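Search the boards Go Advanced search

Packing & Moving > Shipping stuff > Double wall or single wall for books??

pagecount55
Ok so I have to mail my aunt's old cookbooks to my sister and I'm going nuts over boxes. Kidico has double wall ones but the price is silly. Grocery store ones are free. Will free ones hold up or am I going to get a sad bag of paper scraps at the other end. Going ground, 9 boxes if I pack them the way I want

mudroom_mel
Free ones are fine if you keep them small. Liquor store boxes – best thing going. Bananna boxes have the holes in the bottom, skip those

tapegunner
Gonna disagree. Used boxes are soft at the corners even when they look ok. I shipped 200 paperbacks in December in used boxes and three of them split. Buy new. Books are heavy, people always forget how heavy

mudroom_mel
Three split because you overfilled them lol. What did they weigh

tapegunner
55 lbs each. Which is allowed

mudroom_mel
Allowed isn't the same as smart. I stop at 36. Never lost one 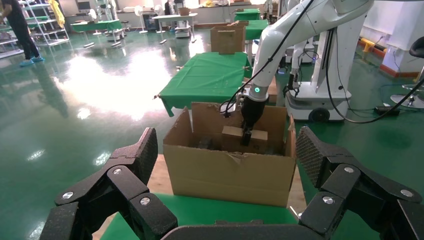 Grernisgate, Sun 5 January

pagecount55
Update. Box on the table, the green cloth is so I don't scratch anything up. Plain brown cardboard. Still no idea on filler. Newspaper? My sister says ink comes off on the covers

quietshelf
Ink does come off. Use plain packing paper or old pillowcases, she gets free pillowcases out of it. Spines down or flat, never spines up, the pages pull loose from the binding. Big ones on the bottom

tapegunner
Flat only. Spine down is how you get a lean

quietshelf
I worked in a used book store for years and we did spine down all day. Pack it snug and there's no lean. Flat is fine too, not saying it isnt

drybasement
Line the box with a trash bag first. Mine sat on a porch in Cerkilholm in the rain, box was mush, books were perfect. And tape the bottom seam twice, plus across it. Not masking tape. Not duct tape either

pagecount55
Was 100% going to use duct tape so thank you. Any reason not to??

drybasement
Peels off when it's cold. Gets dusty and lets go. Just get the clear stuff, Quezada hardware has it by the register

tapegunner
Quezada's tape is garbage, it splits down the roll. Pay for the good one

mudroom_mel
You really do just want everyone to spend money huh

tapegunner
I want the books to get there

pagecount55
Ok ok. Going with smaller boxes, trash bag, paper, flat for the big ones and spine down for the little ones so you both win. Two of the cookbooks are spiral bound – do those go on top?

quietshelf
On top, and turn every other one around so the wires don't stack up on one side. Put a piece of cardboard between them or they catch

pagecount55
Perfect. Will post when she gets them

Related threads
Cheapest way to ship records
Does anyone still use packing peanuts
Box got wet, claim denied
Moving a piano down one step
Free boxes, Grernisgate area

This site uses cookies to keep you logged in. By browsing the boards you agree to our cookie policy. OK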